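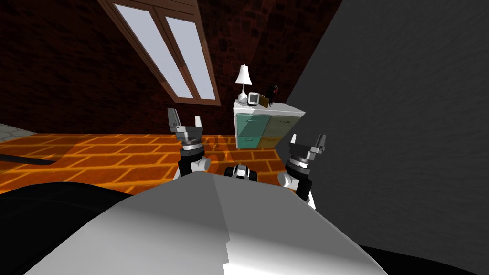
Wanpen Somboon wrote under my last post that I was being mean about subscription boxes, and that her sister had been thrilled with hers for a full year. Fair enough. I did say they were a lazy present, and I suppose a thing can be lazy and still go down well. But I asked her what was in the last few boxes and she said she'd have to check, so I'm not sure we disagree as much as she thinks.

Anyway, it got me thinking about the other sort of present that gets pushed at us every year, the "experience". Spa days, afternoon teas, a go round a track in somebody else's fast car. I've been given four of these as vouchers over the years and used one. The used one was a pottery morning in Nitthorpe, and I only went because my cousin had the other half of the voucher and kept ringing me up about it.

The sales talk is always the same. People have too much stuff, so give them a memory. I've got nothing against that as an idea. What I do mind is that you're giving them a code on a bit of card, plus a job to do. They have to find the website, make an account, look at a calendar with every Saturday greyed out, and then drive to wherever it is. My Gulidham voucher (afternoon tea for two, from work, very kind of them) had more than 400 places listed on the front of the wallet. When I put my postcode in and asked for anything under an hour away, I got a garden centre and a hotel that had stopped doing teas.

Then there's the expiry date. I rang up in March to ask if mine could be extended and was told yes, for a fee. A fee! On a present! I would quite like to know how many of these run out in kitchen drawers every year, but it isn't the kind of number anyone puts on the box.
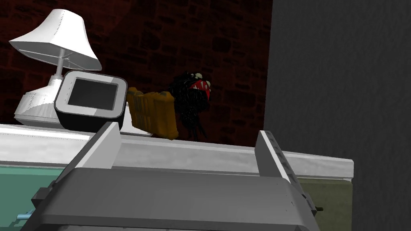

And the prices are odd if you look twice. The Llanos spa day that everyone seems to be giving this year is £150 in the glossy wallet. I looked up one of the hotels on the list and you can book what looks to me like the same day directly with them for a fair bit less, and choose your own date while you're at it. Perhaps there's a robe or something that I've missed. I read the small print twice and couldn't find a robe.

I do know people who love them. My neighbour did the falconry one and still talks about the owl. But she had a date already booked for her by her son, who drove her there and bought the lunch, and I think that was the present really, the son and the lunch. You could do that with no voucher at all.

The shops have joined in as well. Raltaler now do a "build your own experience" tin, and as far as I can make out it's an empty tin with some blank cards in it that you fill in yourself. The page says it has 1174 reviews. I read the first couple of screens and a good few were from people who hadn't given it to anyone yet, so make of that what you will. Nice tin, though. I'd have it for buttons.

So for my mum's birthday I'm doing what I should have done last time. I've rung the place she likes by the canal, booked a table in my name, and told her to keep the afternoon free. She's already asked if she can bring her friend Jean, and whether they do the lemon cake on weekdays. I said I'd find out.

If anybody has had a voucher extended without paying for it, please tell me how, as I've still got the Gulidham one and it runs out soon.

Posted 8/23/25 in Presents and Moaning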